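Damside workshop, notebook, December

Monday, first thing. Starter was sluggish after the weekend, so gave it a second feed at half past seven and left it by the boiler. Room was cold when I came in. Flour is the Wasilewska stoneground again, new sack, a bit coarser than the last one and thirstier with it.

Trial dough for the keeping test. Same recipe as before except water up by 20 g and the salt held back until after the first rest. Mixed by hand. Sticky for the first 11 minutes, then it came together. Two folds, not three – Graziella thinks I have been overdoing it and the last batch did have a tight crumb near the base.

Proved slower than planned. Shaped late morning, baked at lunchtime, lid off for the last part. Oven at Damside still runs hot at the back, so turned the tins halfway. Crust good colour, one loaf split along the side where I didn't slash deep enough. Left to cool on the rack for more than 2 hours before anything was wrapped.

Storage set up as follows. Loaf A in paper, on the shelf. Loaf B in a cotton bag, same shelf. Loaf C unwrapped in the bread box. Loaf D frozen, to come out on Friday. Cut face down for A to C. Taste and squeeze each morning before the oven goes on, and write it down at the time, please, as the Nostley results were no use to anyone with half the days missing.

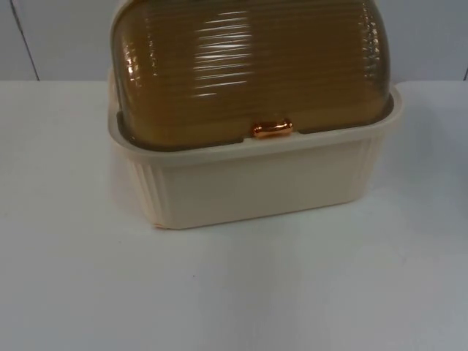
Mould has been the trouble with the boxed loaves, more than staling. The rye went at the underside first both times, and I suspect old crumbs. The cream plastic base has a thick rounded rim and fine ribs down the left end. Wipe under the rim as well as the floor of the tray, dry with a clean cloth, then leave it open for 40 minutes before the loaf goes in. No vinegar this time, Graziella could taste it.

To do: order more paper bags, ask Plumidura about the smaller tins, feed starter before locking up.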